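Ratification vote on the Sulholm crossing treaty moves to September

Members' newsletter, Drurkstead Foreign Affairs Group
August 12, 2019

The vote on the Sulholm crossing treaty, which was due before the summer recess, will now be held in September. The assembly in Ollen ran out of sitting days before it could finish the committee stage, and the Sulholm side has said it will not ratify first. Until both have voted, the old arrangements stay in force, including the separate customs checks on each bank and the night closure.

Several members have asked for a plain account of what the treaty says and why it has taken so long. Nadiia Ivanyshyn, who has followed the talks for the group since they opened, gave a short talk on it at our last meeting, and most of what follows comes from her notes. Any mistakes in shortening them are the editor's.

What the treaty covers

The text has 52 articles and three annexes. The greater part deals with the crossing itself: who maintains the bridge, who pays when it has to shut, and which court hears a dispute if a lorry is held up. Articles on policing come next. Officers from either side would be allowed to follow a suspect across the river for up to 12 kilometres, provided they inform the other side straight away and hand the person over to local officers at the earliest chance. They could not make house searches or seize goods other than what the suspect is carrying.

The police articles have drawn most of the criticism in Ollen. The opposition there says the word "suspect" isn't defined anywhere, and that an officer could cross on the strength of a number plate. The government's answer is that the definition is left to each side's own criminal code, as it is in the existing arrangement on stolen vehicles. The committee asked for that to be written into the treaty itself. The government offered a declaration to be attached to it, which has less force, and that is where matters stood when the session ended.

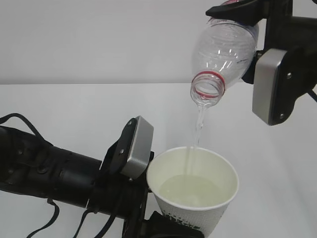

A robotic arm holding a clear plastic bottle upside down.

The third part is about money. Both sides would have to share records on transfers through the exchange offices near the crossing when a prosecutor asks for them. At present a request goes through the justice ministry on one side, then the justice ministry on the other, and then down to the office that holds the records. A reply can take so long that the time limit for holding a suspect has passed. Under the treaty a prosecutor would write directly to a named contact point, which would have to answer within 60 days or say in writing why it could not.

Nadiia pointed out that this is slower than the first draft, which set a much shorter limit. The exchange offices objected that most of them are small businesses and keep their older records on paper. The negotiators accepted the point and lengthened the period, then added a rule that records must be kept in a searchable form from the date the treaty takes effect. No help with the cost of doing so is mentioned in the text.

How the talks went

The talks opened in Sulholm under the previous government and were expected to be quick, as both sides wanted the bridge repaired before the bearings got any worse. The repair was split off and agreed on its own in the first few months. After that there was less reason to hurry, and the meetings grew further apart.

Two things held the talks up. The first was language. The Sulholm draft and the Ollen draft used different words for the same kind of detention, and one of them implied a right to see a lawyer at once where the other did not. The lawyers went back and forth on this for the whole of a winter. In the end both drafts were changed to state the right in full, in a separate paragraph, so that nothing hangs on the choice of word.

The second was a change of government in Ollen. The new ministers asked for time to read the file and then reopened the annex on tolls. Sulholm took this badly and called off one round of meetings altogether. Faustino Ledesma, who was then advising the Ollen delegation and has spoken to our group twice, told Nadiia that the toll question was settled in an afternoon once the two sides were back in a room, and that the gap between meetings had done more harm than the disagreement.

He also made the point that treaties of this size seldom get much attention until a vote is close. The committee in Ollen received nearly 100 written comments, most of them in the final fortnight, and its clerks had no realistic chance of summarising them before the recess. A number came from haulage firms and said much the same thing about the night closure. Others were longer and dealt with the police articles, and members of the committee said they wanted to read those properly. 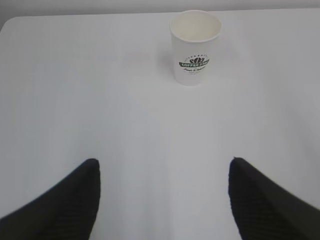
A white paper cup on a white tabletop.

What happens next

The committee in Ollen meets again in the first week after the recess. It has three choices. It can send the treaty to the full assembly as it stands, with the government's declaration attached. It can send it with a reservation, meaning that Ollen would ratify but would not be bound by one of the police articles. Or it can send it back to the government with a request to reopen the text.

Nadiia thinks the first is the most likely. The governing parties have a majority on the committee, though a narrow one, and two of their own members have said in public that they are unhappy about the declaration. A reservation would please them but would raise a problem on the other bank. Sulholm's constitution requires its assembly to approve any reservation made by the other party, so a second vote would be needed there, and the two sides could easily find themselves into the new year with nothing in force.

Reopening the text is the outcome that both governments say they want to avoid. Sulholm has an election next spring and its foreign minister is not standing again. Any new talks would probably have to wait for a successor.

If both assemblies do vote in favour, the treaty takes effect on the first day of the second month after the papers are exchanged. The shared customs post would open later, as the building on the Ollen side still needs a new roof and the computer systems have to be joined up. The night closure would end on the day the post opens and not before. Readers who use the crossing should not expect any change this year.

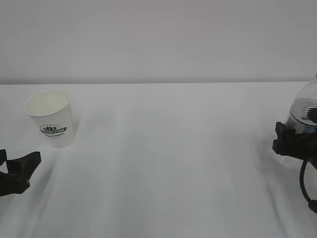 Some questions from the floor

A member asked whether the treaty would affect people who live on one side and work on the other. The answer is very little. Their permits come under an older agreement on frontier workers, which is left alone except for one line bringing the form of address up to date. They would benefit from the longer opening hours like everyone else.

Another asked who checks that police officers crossing the river keep to the rules. The treaty sets up a joint panel which meets twice a year and publishes a report. It can look into complaints but can't award damages. Anyone wanting compensation would have to go to court on the side where the officer is employed, which could mean using a lawyer in the other language. Nadiia said she regarded this as the weakest part of the text. It was raised at committee only briefly and she was surprised it did not come up more.

There was also a question about the Ocampo paper, which was mentioned in our spring issue. It is a study of how earlier agreements on direct contact between prosecutors have worked in practice, and it is fairly cautious. Its main finding is that the contact points are used heavily in the first year and then less, as the people who know each other move to other posts. It recommends that each contact point should have a deputy and a shared mailbox. The treaty provides for the deputy. The mailbox was left to be sorted out between the two offices.

A copy of the treaty in English, unofficial and without the annexes, is in the group's reading folder, along with Nadiia's notes and the Ocampo paper. Please sign the sheet if you take the folder home and bring it back by the next meeting. Faustino Ledesma has agreed in principle to come and speak again once the committee in Ollen has reported, and the date will be sent round when it is fixed.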